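Ticket 413 – Teen account privacy setting reverts to public
Product: Pruvton mobile app
Reported by: Ukura family support desk
Priority: High
Status: Closed

Issue as reported

Accounts held by users under 16 are set to private at sign-up, but some show as public after the profile is edited. The user is not asked to confirm the change. Several parents wrote in after finding that people outside the approved follower list could see their child's posts.

First checks

Looked up the accounts named in the complaints. All have a birth date on file that puts the holder under 16. All were created as private. In each case the change to public has the same time stamp as a profile edit, and the change log lists the source as "client" with no settings screen opened.

Tried to reproduce on the current Android build with a new test account. Edited the bio, saved, and the account stayed private. Same with the display name. Then added a new post from the gallery and picked "use as cover" from the post menu. The account went public on save.
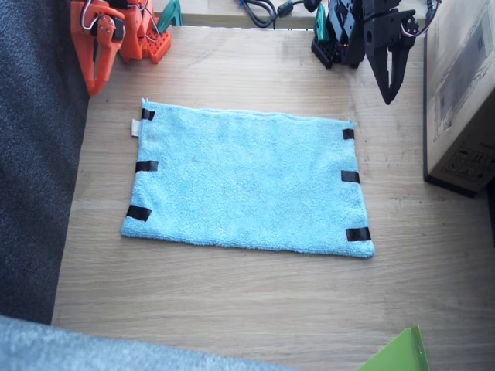
Light blue towel with black tape on both short sides.

Repeated with an account registered as age 17 in a country where the private default runs to 18. Same result. An adult account that had been switched to private by hand kept its setting.

Cause

The cover update sends the whole profile record back to the server, not only the cover field. For teen accounts the privacy value is stored separately under the age rules, so the app sends that field empty. The server reads an empty value as public. The cover option was added to the post menu in July, which matches the earliest complaint.

Scope

Innes ran the query on the account table: 357 teen accounts were changed this way. Of those, 62 gained at least one new follower while public.

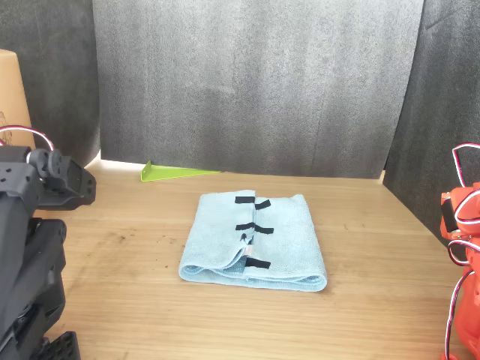
Folded towel, tape strips across the seam.

Fix

1. Server now rejects an empty privacy value and keeps the stored one.
2. App sends only the cover field when the cover is changed.
3. All affected accounts set back to private.
4. Followers gained during the public period moved to pending, so the account holder can approve or remove them.

The server change went out at 2:40 p.m. and covers old app versions too – users do not need to update for it to work. The app change is in the Idasen release branch.

Retest

Ran the cover update on Android and iOS with the under-16 and age 17 test accounts. Both stayed private. Logged out, cleared the app cache, logged in again, no change. Checked the profiles from an account that does not follow them and the posts were hidden.

Notice sent in the app to affected users and to linked parent accounts. Support desk has the reply text. If a parent reports a teen account showing as public after the fix, open a new ticket and link it to this one.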